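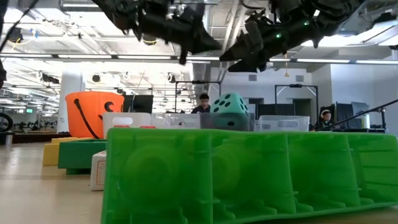
桌上的绿色分格托盘和橙色小桶。

首页 新闻 访谈 桌游 手机游戏 论坛 登录

Kovmont工作室的新作《Mevik》是一款双人也能玩的纸牌游戏，手机版和实体版一起推出。游戏讲的是商队在山口之间运货，玩家轮流出牌占路，谁先把手里的货牌送完，这一局就算谁赢。我们和主设计师聊了一个下午，他希望文中不写名字，只写职务。

他说最早的版本跟现在差别很大。“一开始是纯手机游戏，没有想过印牌。一月份我们自己人打了几轮，发现大家总想把牌摊开来看，屏幕上摆不下，就先用白纸裁了一套。”那套白纸牌后来改过23版，规则书从薄薄一页变成一本小册子，又删回了四页。

删得最多的是天气牌。原来每个回合都要翻一张，下雪封路，下雨减速，刮风什么都不影响，只是占一张牌。“刮风那张是我加的，我觉得有气氛，测试的人都嫌烦。”现在天气只在商队过山口的时候才翻，一局下来通常也就碰上几次。

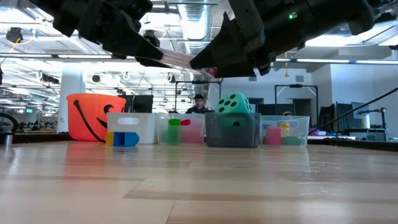 说到联机，他承认问题还不少。手机版上线第一周收到322条反馈，多数跟断线有关：一方掉线以后，另一方要等很久才能结束这局。新版本把等待时间缩短到2分钟，超时由电脑接手，掉线的人回来可以接着打。有玩家担心电脑太弱，会白送分。他说：“电脑分三档，接手用的是中间那档，不会乱出牌，但也不太会骗人。”

《Mevik》里骗人是很要紧的一环。货牌扣着放，对手只知道张数，可以花一枚硬币查验。查错了，硬币归对方。我问他自己打的时候爱不爱诈，他说看对手，跟同事打基本不诈，“他们都知道我什么时候会诈”。

实体版由Flerham负责印制和发行，盒子比最初的方案小了一圈。硬币也从金属改成了厚纸板，这件事在论坛上吵过一阵。他的说法是金属币太重，寄费上去了，整盒的价格就下不来。以后会不会单卖金属币，他说还没定。

扩展包已经在做，名字暂定《Gündoğdu》，加一张靠海的地图，商队可以换船。船一次能多带货，但出港以后不能掉头。他对这条规则还有点犹豫，测试时有人两三个回合就把自己堵死在海上，只能干等。“可能会给一张返航牌，也可能不给。再打几轮看看。”

手机版的下一次更新主要修联机，顺便加一个单人练习模式，可以反复打同一副开局。字体太小的问题也会一起改，他说这是他母亲提的意见，提了好几次。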